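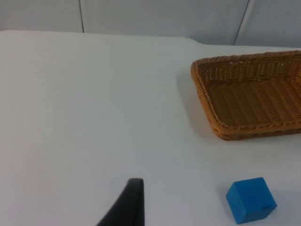 Skostia lab aims for 3000 recorded tries by November

Print this article | E-mail to a friend

April 22, 2026

A small robotics firm in Breklow has begun recording thousands of short practice runs in which a robot arm, guided by a person, picks up a block and puts it in a basket.

Skostia, which rents the ground floor of the old Říha printworks, wants 3000 finished recordings by November. They will be used to train a learning system that should later do the same job without a person at the controls.

Anežka Machala, who runs the recording work, said the task had been kept simple on purpose. The firm is using a white table, a wicker basket and a blue cube for the first 1000 runs. Other objects will come in after that.

"People ask why we need so many when a child could do it after one go," she said. "The arm doesn't know what a basket is. If the basket is always in the same spot, it learns the spot. So we move things. The cube gets turned, the basket goes left or right, and we start again."

Each run lasts less than a minute. Three operators take turns at the controls, and a camera near the gripper records what the arm sees as it moves. Runs where the cube is dropped are kept too, but marked as failed and stored separately — Ms Machala said they may be useful later on.

The work is partly paid for by Umudton, a packing company on the edge of town that hopes to use the system for sorting small returned goods. Its operations manager, Viera Matoušek, said there was no date yet for a trial in the warehouse.

"We've told them we would like to see it work with soft things first," she said. "Hard boxes we can already manage."

Skostia said it would share roughly 1000 of the recordings with the technical college in Breklow, where students will use them for coursework. The rest will stay with the two firms.

The company is looking for two more part-time operators. No experience is needed, and training takes an afternoon.

Shared 41 times | 3 comments

COMMENTS

millrace_pat
Do the part-time jobs include evenings? Couldn't see it on their site.

Dov
My brother did this sort of work last year. He said it was fine for the first hour and your wrist knows about it after that.

K. Lindqvist
Nice to see the printworks being used again. Is the side entrance still closed?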